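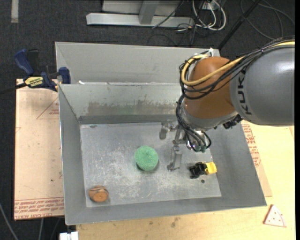
Tivside Automation Group, Equipment Planning

Guides > Bin Picking Cell > Section 2: Planning and Budget

2. Before you order

Complete this section before you send a purchase request. Kuo-hua Man signs off on all requests over $1,000.

1. Choose the bin first. Its inside size sets the reach you need from the arm. A metal bin with sloping sides gives the gripper more room near the walls.

2. List the items you plan to pick. Include small and odd shapes, and send samples to the gripper supplier.

3. Enter the fixed costs on the Preleo sheet:
Gripper and fingers: $800
Cables, ties and fittings: $300

4. Allow 5 weeks for delivery of the gripper.

5. Add clamps for the bin. The arm can push it out of place.

Note: Order cable with enough slack to loop past the wrist joint. Measure with the arm at full reach.

Caution: Do not price the arm without its safety stop. Requests that leave it out are returned.

6. Save the sheet and attach both quotes.

Comments

Predley: Does the $300 include spare fittings?

Ko: No, put spares on a separate line.

Predley: Thanks. We needed a second set of fingers by July, so I would budget for those too.

Related
Section 1: Choosing a Work Area
Section 3: Mounting the Arm
Spare Parts Request Form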